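Software Engineer, Manipulation Planning
Clirkia, Cloth Handling Group
Full time, on site

Clirkia writes the software that lets robot arms deal with clothing. Perception, planning, control, and the unglamorous tooling that holds the three together with string. We don't build arms. Other people build perfectly good arms, and then the arms meet a sweater, and then those people call us.

We are hiring one engineer for the planning side. You would report to Farzana Yousafzai, who has run the group since it was her and a laundry basket, and you would share a wall with perception, which is Amr Cherkaoui's department and the source of most of our disagreements.

What the work is like

Our planner is called Purno. It takes a guess about the state of a garment and proposes what two grippers should do next: where to pinch, which one holds still, which one moves, when to let go. The guess comes from Ferby, our perception model, which is trained on handheld gripper demonstrations recorded in ordinary bedrooms. Ferby is good at T-shirts. Ferby is confident about everything, and those are separate facts.

Dark knitwear is where careers go to be tested. A dark green knit folded over on itself gives you very little edge to work with. The layers go nearly black in the shadows, and one fold looks much like the next. A planner that believes it has one layer when it has three will make a beautiful, smooth, well-timed mistake. 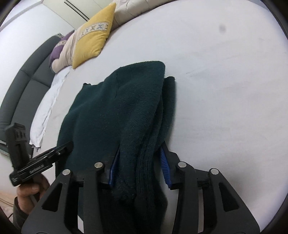
So a good part of your first months would go to uncertainty. At present Purno receives a single best guess from Ferby and acts on it with the calm of a man who has never been wrong. We want it to carry several guesses, choose motions that are safe under most of them, and now and then spend a motion just to find out. A small lift at a corner tells you a lot about how many layers you're holding. Purno has no way of wanting to know that yet. You would give it one.

The rest of the job, in no flattering order:

Rewriting the two-gripper collision checker, which currently treats cloth as if it weren't there.
Cutting planning time. The slowest case in our test set takes 667 milliseconds, and everybody knows which sweater it is.
Keeping demonstration replay honest. We replay each recorded session through the planner and look at where the human and Purno part ways. Sometimes the human is wrong. Log it anyway.
Looking after Jacobs, our job scheduler, which was a weekend script and is now infrastructure.
Going out with the recording team at least 2 days a month. People who only see garments as arrays start to have opinions about them that garments don't share.

What we need from you

At least 3 years of writing software that moved something physical, in C++ or Python, preferably both. Motion planning or control experience on real hardware. Enough probability to be uneasy about a point estimate. Enough patience to read somebody else's log file to the end before blaming perception.

Useful but not required: deformable object work, contact-rich manipulation, trajectory optimization, any experience with learned policies that ended in shipping one. A degree is fine. So is the absence of one, if you can show us code.

We do not need you to be passionate about laundry. Ulises Escobar interviewed someone who was, and it made the whole afternoon strange. 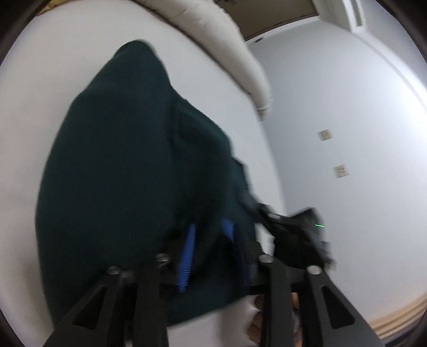
Nayeli Huanca, asked to add a word for candidates, wrote back that the ad makes the planner sound like the hard part and she'd like it noted that the data tooling is held up by her and a cron job. She also says the work is better than it sounds here. When a plan fails you can usually open the replay, step to the moment of the grasp and argue about it with the person at the next desk, and she has worked in places where a failure was a line on a chart and a meeting a week later. Her one request is that whoever we hire name their branches something a stranger can understand.

Noted. Branch names will come up in the interview.

Practical matters

The group is small and sits in one room, with the test beds next door. The hours are normal. There is no on-call rotation, although Jacobs has been known to send mail at 3 a.m. and you will learn to ignore it. Relocation help is available. Travel is limited to recording sessions and is mostly by van.

How to apply

Send a resume and a short note to Roy Crabtree by the end of August. In the note, tell us about a time your software did something wrong to a physical object, and how you worked out why. Please keep it under a page. Roy reads all of them himself, and last time there were 50.

The process is a phone call, a paid half-day exercise on a recorded session, and a visit to the lab to meet the group. The exercise involves a sweater.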